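How to write up a celebrity interview without losing the good bit

Posted by Farzana Mirani in Writing for the Fan Pages

I have been writing the little Pruro newsletter since it was a sheet of news about one singer and not much else, and the question I get asked more than any other is how to turn a long radio chat into a short item people will want to read. So I've put my whole method down, tea breaks and all. It works for singers, actors, people off the baking programmes, anyone who sits down in front of a microphone and talks.

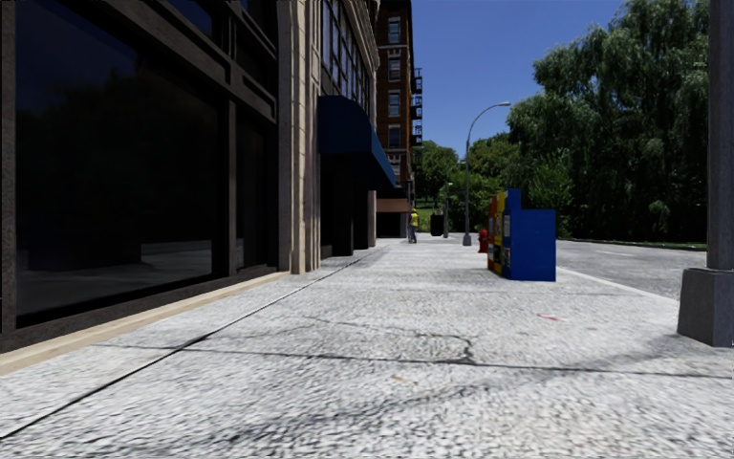

Reading time: 3 minutes

You will need the interview itself (the full thing, please, and never a clip somebody has trimmed), a notebook, and a quiet hour. I'm going to use one of my own as we go along, a 12-minute chat with Balakrishnan Rodrigues, who sings with Sellamura and was on the Pultunport breakfast show in March talking about stage fright.

Step 1. Listen once with your hands in your lap

Don't write anything yet! I know it's tempting. Listen right the way through as you would if you were doing the washing up, and when it's over, write down the one thing you would ring a friend about. With Balakrishnan it was that he has dreamt for years of walking on stage and finding the band playing songs he has never heard. He spent far longer on the new album, bless him, but the dream was what I told my sister.

Step 2. Type out what was said

Now go back and type it up, stopping and starting as often as you like. Mine came to 2,260 words, and that was with most of the ums left out. Put the time next to anything you might quote. If you can't make out a word, leave a gap and a question mark and come back to it after a break, when your ears have had a rest. I once had a singer "moving to Wales" when she was moving the scales, and I still get letters.
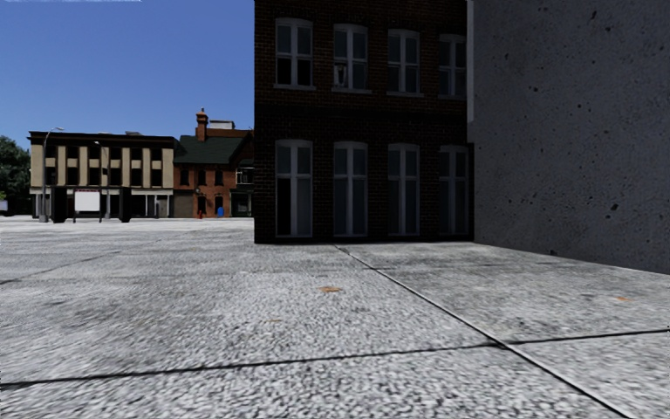 Step 3. Sort it into chunks

Print your typing out if you can and go through it with a pencil, drawing a line wherever the talk changes subject. Interviewers wander, and so do guests, so the lines won't fall evenly, and you may find the same subject popping up twice with something else in between. What you want is a few big pieces with clear edges, like the large slabs in the paving up there with the thin dark joints running between them. Give each piece a name in the margin. Mine were "dream", "album", "mum's kitchen" and "tour bus", and I crossed out "tour bus" straight away because he had told that story on every other programme that week. 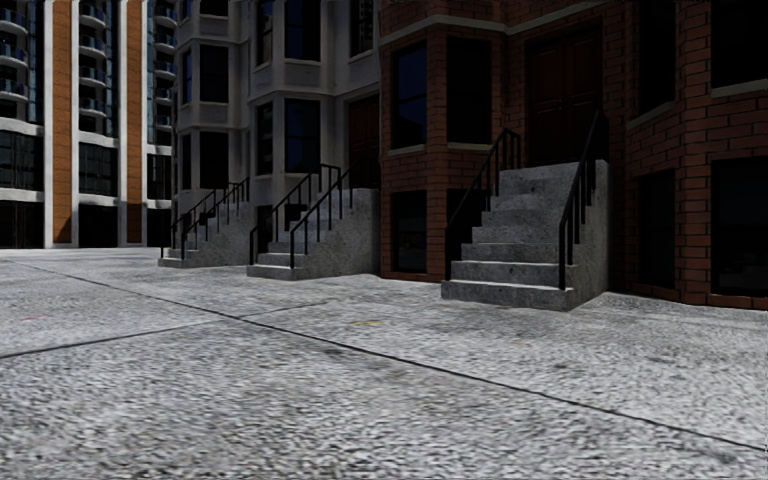 Step 4. Choose your order

Your best chunk goes first, and the first sentence should say who the person is, where they were speaking and what they said. After that I allow myself two more chunks and then I stop. They don't have to be the same size. Look at the row of buildings at the back of that last picture, three of them side by side, with the one on the far left going up past the top; a write-up can be just as lopsided, and mine usually is, with the dream taking up half the page and the album squeezed in at the end. Keep the whole item under 800 words. Shorter is fine too.

Step 5. Be fair with the quotes

Use the person's own words for anything funny, sad or likely to cause a fuss, and use yours for the rest. Say "claims" only if there is some doubt about it, as it does sound rather sniffy otherwise. Never stitch the start of one answer to the end of another.
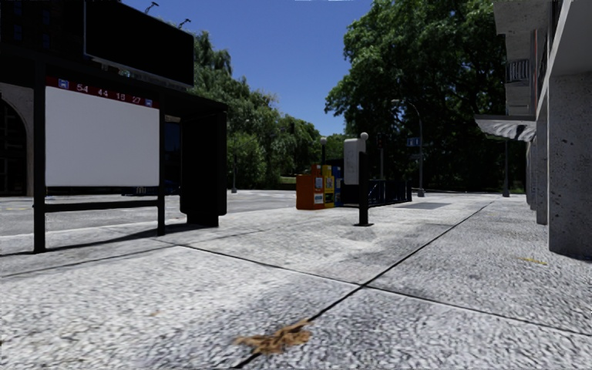
If you have had to leave a bit out of the middle of a quote, put three dots in so readers know, and then read the thing aloud to make sure it still means what it meant on the air. Jokes are the danger here. Balakrishnan said he would "sack the lot of them" about his band, laughing as he said it, and without the laugh it would have looked dreadful in print.

Step 6. Name the programme and send it off

Always say which station and which show the interview came from, and put in a link if there is one. Then leave your write-up alone until after supper, check the spelling of every name (including the easy ones), and press the button. The newsletter goes to 1,981 people now and I still feel a bit sick each time I do it.

Next month: album reviews, and what I learned from getting the Rizvi one so badly wrong.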